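# Anholm changes carton sorting rules after mill rejects loads

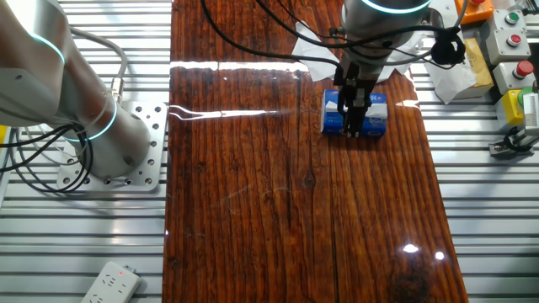

*A small blue-and-white carton on a varnished wooden tabletop.*

Households in Anholm will be asked to put beverage cartons and other coated paperboard in the container bin instead of the mixed paper bin starting in October. The change applies to all curbside routes served by the town's contractor, Bevolon, and to the drop-off site on Kariuki Road.

The town council approved the revised sorting list on a voice vote. It follows a dispute over paper bales shipped last winter to the Tralturov mill, which buys most of the region's mixed paper. The mill turned back 12 truckloads over a single quarter on the grounds that they held too much coated board. Bevolon paid the return freight and has asked the town to share the cost. That claim is still open.

Coated cartons are made of paperboard with a thin layer of polyethylene on one or both sides. Shelf-stable types, used for broth, soy drinks and long-life milk, also have a layer of aluminum foil. The fiber is long and strong and has good resale value, but it does not come apart in a standard pulper at the speed used for newspaper and office paper. Uncoated paper breaks down in a matter of minutes. Coated board needs a longer soak and more agitation, and the film has to be screened out afterward. When the two are pulped together on the short cycle, the coated pieces come through largely intact and leave with the rejects.

The Tralturov mill runs the short cycle only. Its purchase terms set a limit on coated board by weight, and the limit was lowered when the contract was last renewed. Bevolon's sorting line was built under the earlier terms and was not modified.

"The bales we shipped would have passed under the old specification," said Jamshid Kiani, operations manager at Bevolon. "They did not pass under the current one. The line has no optical unit on the paper side, so whatever goes into the paper bin stays in the paper."

The container side of the line is equipped differently. It has a near-infrared sorter that identifies materials by the light they reflect and ejects them with air jets. The unit was installed to separate plastic bottles by resin type, but it can also be programmed to recognize polyethylene film over fiber. Kiani said the carton program has been loaded and run on test material. Cartons will be ejected to a separate bunker, baled and sold to a different buyer with a long-cycle pulper.

The test run used 1,518 cartons of mixed type and size, fed at normal belt speed along with bottles and cans. The sorter ejected 1,468 of them to the correct bunker. Most of the misses were cartons that had been flattened and were lying under other items, according to the contractor's report to the council. Single-serve cartons were missed more often than half-gallon sizes.

For that reason the new instructions ask residents not to flatten cartons. This reverses the advice printed on the existing bin labels, which asks for all paperboard to be flattened. Flattened items tend to behave like paper on the line's disc screens and are carried up to the paper side, where they cannot be removed except by hand. A carton left in its original shape rolls or drops with the bottles.

Under the revised list, the following go in the container bin:

- milk, cream and juice cartons, with or without a plastic spout
- shelf-stable cartons for broth, soup and plant-based drinks
- single-serve drink cartons, with the straw removed

Caps may be left on. Cartons should be emptied and given a quick rinse, but do not need to be dried. Labels and printing have no effect on sorting.

Cereal boxes, cracker boxes, tissue boxes and similar uncoated board stay in the paper bin and should still be flattened. The plastic film around the opening of a tissue box should be pulled out and thrown away. Paper cups remain on the trash list. The cup coating is similar to the coating on cartons, but the fiber buyer does not accept cups under its present terms.

Frozen food boxes were discussed at length. Many are made with a wet-strength additive mixed into the fiber and have no separate film, so the infrared sorter reads them as plain board and the pulper does not break them down. The town will move them to the trash list for now. Kornél Fodor, who manages solid waste for the town, told the council that the decision would be reviewed if the carton buyer agreed to test a bale containing them.

Fodor said a simple check works for most packaging that residents are unsure about. Tear a corner and look at the torn edge. If a clear film stretches or shows along the tear, the item is coated. A foil layer will be visible as a bright line. If the edge is fuzzy all the way through, the item is usually uncoated. The test does not detect wet-strength board.

New bin labels will be mailed to each household with the September utility bill. Residents of apartment buildings with shared bins will not receive labels individually, and building managers are responsible for posting the new list. Collection days and bin sizes are unchanged. The drop-off site will get a separate slot for cartons, to be placed next to the glass bunkers.

Drivers will leave a tag on paper bins that contain visible cartons during the first 3 months. The bins will still be emptied. After that period, drivers may leave a bin uncollected if it has been tagged before. Fodor said the town did not plan to issue fines and had no authority to do so under the current ordinance.

The council also asked Bevolon for a price on adding an optical sorter to the paper side of the line. Kiani said a unit would fit in the existing building, but the conveyor ahead of it would have to be lengthened to spread the paper into a single layer, and one of the manual picking stations would be lost. Installation would stop the line for nearly two weeks. The contractor is to return with a written estimate before the next budget round.

Revenue from the carton bales will be divided under the same formula that covers other containers. The town's share is credited against the monthly processing fee. No estimate of the amount was included in the report, and Fodor declined to give one before the first loads had been weighed and graded.

The revised sorting list is posted at town hall and at the Kariuki Road site. Questions about missed collections should go to Bevolon's service desk, and questions about the list itself to the town's solid waste office, which is open from 8 a.m. to 4 p.m.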